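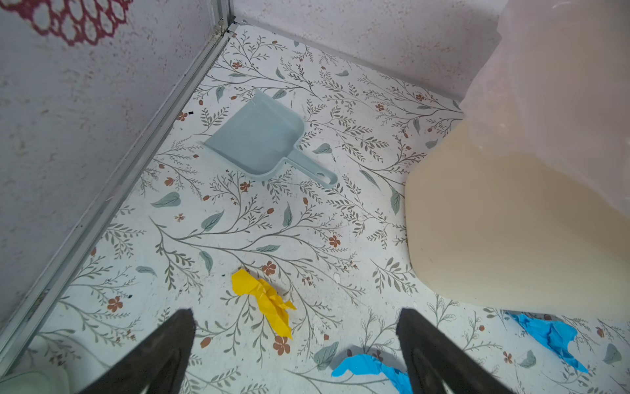
Surface à motif de tiges et de petites fleurs brun-rouille, profilé métallique en pied de paroi

Rechercher sur le site Mots-clés OK

Qui sommes-nous

Droltavico est un bureau d'études spécialisé dans l'acoustique du bâtiment et le contrôle des bruits d'impact. L'activité couvre le diagnostic en site occupé, la rédaction de notices acoustiques et les mesures de réception. La société intervient en logement collectif, en hôtellerie et dans l'enseignement.

La direction technique est assurée par Naima Kettani, ingénieure acousticienne. Adjoa Annan dirige le pôle mesures et tient à jour la base interne, qui regroupe 430 relevés de niveau de bruit de choc classés par type de plancher, nature du revêtement et mode de pose.

Méthode

Chaque mission débute par une visite et un relevé des parois séparatives. Les essais sont conduits par bandes de tiers d'octave, avec correction de la durée de réverbération du local de réception. Les liaisons périphériques font l'objet d'un examen distinct — un contact rigide entre chape et cloison suffit à dégrader le résultat d'un plancher flottant correctement dimensionné.

Le rapport comprend les valeurs brutes, les incertitudes et, le cas échéant, deux variantes de traitement chiffrées.

Références

Résidence Rutero : 174 logements, suivi acoustique de la conception à la réception.
Hôtel Negri : reprise des planchers sur trois niveaux.
Groupe scolaire Kudatska : correction des salles de musique et du réfectoire.

Droltavico ne commercialise aucun matériau et ne perçoit aucune commission des fabricants.

Dernière mise à jour : 22/12/2018

Contact | © Droltavico, tous droits réservés | Haut de page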